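We use cookies to improve your visit. Accept

Does the Clakach 8 get hot when recording?

Ebere Tamuno
I love this phone already — the camera is so quick! But it warms up when I shoot video. Is yours the same?

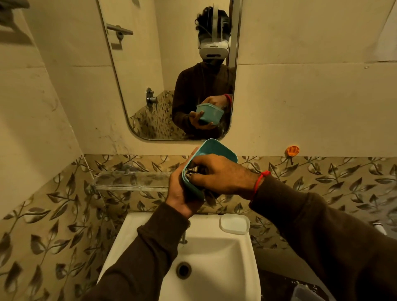
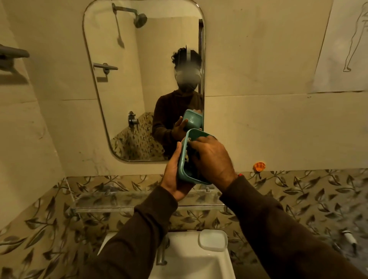
Teal container, both shots.

Saadet Güneş
Mine did too! Drop to 1080p and take the case off. I got 14 minutes straight, no warning, and the clips still look great — try it!

garner239
update it

Last updated in May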